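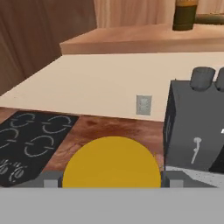 Li-hua Ng replied that the quotation could not go to Finance while it carried two different quantities of gripper finger sets, and asked that the request remain open until Sutov had reissued it.

Vallside Service Desk > Equipment Planning > Requests > Ticket 208

Status: Pending supplier
Category: Capital purchase, kitchen manipulation program

Issue: The Sesura licence estimator returns a budget error when simulation seats and gripper hardware are entered under one cost centre.

Log
9:40 a.m. Error reproduced. The form accepts 7 seats — the current entitlement — and rejects the hardware line.
10:15 a.m. Hardware line moved to the capital centre. Form accepted. Total does not match the Sutov quotation.
11:05 a.m. Discrepancy traced to the finger sets: 2 on the cover page, 7 in the schedule. The requesting group confirms that 2 are required.
1:30 p.m. Corrected quotation requested. Ho has been asked to hold its price on the alternate gripper until the end of December.

Outstanding: Countertop grasping trials are to continue in simulation until the purchase is authorized. No arm is to be ordered against this ticket. The cost centre change requires a manager's signature.

3 comments | 0 shares

This site uses cookies to keep you signed in. Manage preferences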